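Programme notes should be shorter

By Fergal Nic Aodha
June

I went to hear Honorato play at the arts centre in Hillutcombe on Tuesday. The programme note ran to 490 words and the first piece lasted 2 minutes.

I like reading about music. I don't like being told what I'm going to feel while the cellist is still tuning. The note mentioned rivers, grief and a grandfather's radio, and I spent the whole piece looking for the radio.

Leandro Ocampo, who wrote it, tells me that new listeners want a way in. Some do. Give them the title, the players and a line on how the piece was made, and print the rest for people to take home.

The second half had no note at all, and I remember far more of it.
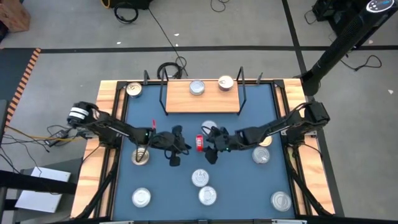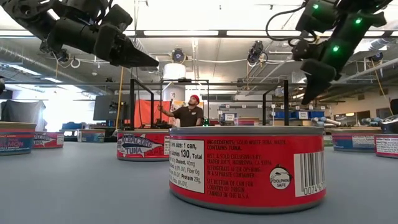
Cans on the blue-grey tabletop, with the two black arms.

19 comments | 260 shares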